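Stop Buying Grippers by the Spec Sheet

Sep 9, 2021

I have spent most of this year comparing grippers for small arms, and I no longer read the first page of the data sheet. Grip force and stroke are what vendors print largest. They decided almost none of the purchases I was part of.

Last December we tried a Dulard two-finger unit against one from Lambrechts on the same arm. The Dulard was stronger on paper. It also needed a controller update every time we changed the wrist camera, and we lost 30 hours to that before anyone ran a real pick. The Lambrechts was weaker and cost us 205 dollars more, and it was working by lunch.

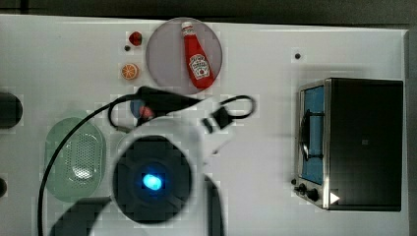
My argument is that a gripper should be judged on a mixed table, with the camera and all its wiring in place. Test blocks of one size tell you very little. A ketchup bottle lying across a round plate is a better test, as it narrows toward the cap and the fingers have to choose where to close. Put an orange slice on the same table and the force setting that suits the bottle has to be thought through again. The cable matters too. A loop standing out to one side of the wrist takes up room the planner may know nothing about.

Kurnance publishes a score from 783 picks, all of the same part in the same tray. I believe the number. I just can't use it for a kitchen job.

What I would ask a seller for is simple: around 40 picks on my objects, with my camera, and a list of every failure. Jenham agreed to this and sent the list. It was long, and we bought from them anyway.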